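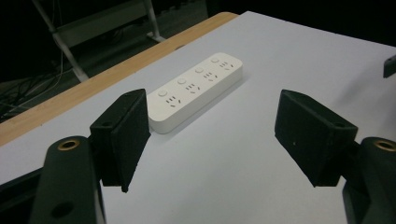
Power strip with four outlets and a button for each one.

Setting Up Your First Bingo Night

Welcome back! If you have already gone through the chapter on installing Tokero, you have the caller program on your laptop and you're ready for the fun part, which is building a game and getting it in front of your players. Take your time with this chapter. The first set-up always feels like the longest one, and after that most hosts simply open last month's evening, change the title and go.

Everything described here works the same in the Home and Club editions. Where the Club edition does something extra, we say so.

Before you start

You will need the caller laptop, a second screen or projector that your players can see from their seats, and a printer (or a stack of tickets you printed earlier). Tokero uses 75-ball tickets unless you tell it otherwise. If your crowd grew up with 90-ball bingo, go to Settings, then Ball Set, and change it now — switching later clears any tickets you have already made.

Creating the evening

1. Open Tokero and choose New Evening. Type a title. It will appear in large letters on the players' screen between games, so pick something you won't mind looking at for a couple of hours.

2. Choose how many games you want to play. Three is a comfortable number for a first night, with a break after the second.

3. For each game, pick a winning pattern. One Line is the friendliest for newcomers, Four Corners goes quickly, and Full House makes a good closing game. You can draw your own pattern by clicking the squares of the blank ticket and then pressing Keep Pattern.

4. Decide whether the center square is free. It is free by default, and the setting applies to every game in the evening.

5. Press Save. The evening now shows up in the list on the left, with a gray dot beside it until tickets have been made.

Note: Patterns you draw yourself are stored with the evening. If you would like one to be offered every time, right-click it and choose Add to My Patterns.

Making and printing tickets

1. Select your evening and choose Make Tickets.

2. Enter the number of tickets. Tokero can make up to 1,000 for a single evening, and no two will be alike. Please be generous here! People turn up with a cousin, somebody spills a drink, somebody else wants to play an extra ticket in the last game.

3. Choose a layout. Two per page gives nice big numbers that are kind to tired eyes; four per page saves paper.

4. Print one page first and look it over. Every ticket should have its serial number in the bottom right corner, complete and easy to read. If the last digit is missing, your printer margins are too wide, so set them to Narrow and try again.

5. Print the rest.

Caution: Don't press Make Tickets a second time after printing. A new set replaces the old one, and the serial numbers in your players' hands will no longer match the ones in the program. If you need a few more, use Add Tickets instead, which leaves the first set alone.

Running the game

1. Connect the second screen and choose View, then Players' Board. Drag the board across and press F to fill the screen.

2. Choose Start Game. Press the space bar to draw each ball. You can also turn on Automatic Draw and set the pause between balls; we like a long pause to begin with, and most rooms will soon let you know if they want it faster.

3. When someone calls bingo, press P to pause. The numbers already called stay up on the board.

4. Type the serial number from the ticket into the Check box and press Enter. Say the player hands you ticket 898: Tokero shows you that ticket with every called number marked, and a green bar if the pattern is complete.

5. If the bar is green, press Confirm Win and enjoy the applause. If it is orange, press Resume and play goes on from the very next ball.

Note: Two people can win on the same ball. Check both tickets before you press Confirm Win, and both serial numbers will be written into the evening's record.

Club edition: The voice caller can read each number aloud, with or without the traditional nicknames. The Spanish voice was recorded for us by Estíbaliz Lorente and the English one by Junaid Qureshi. Choose between them under Sound, then Caller.

If something goes wrong

The board is blank. Close the Players' Board, unplug the second screen, plug it back in and open the board again.

The program was closed in the middle of a game. Open the same evening and choose Continue. Tokero saves after every ball, so you will come back to the last number drawn.

A ticket is not recognized. Check that the title printed on it matches the evening you have open. Leftovers from an earlier night have a way of finding their way back into the pile.

Chapter last revised Jan 30, 2018. Prizes and record keeping are covered in the next chapter.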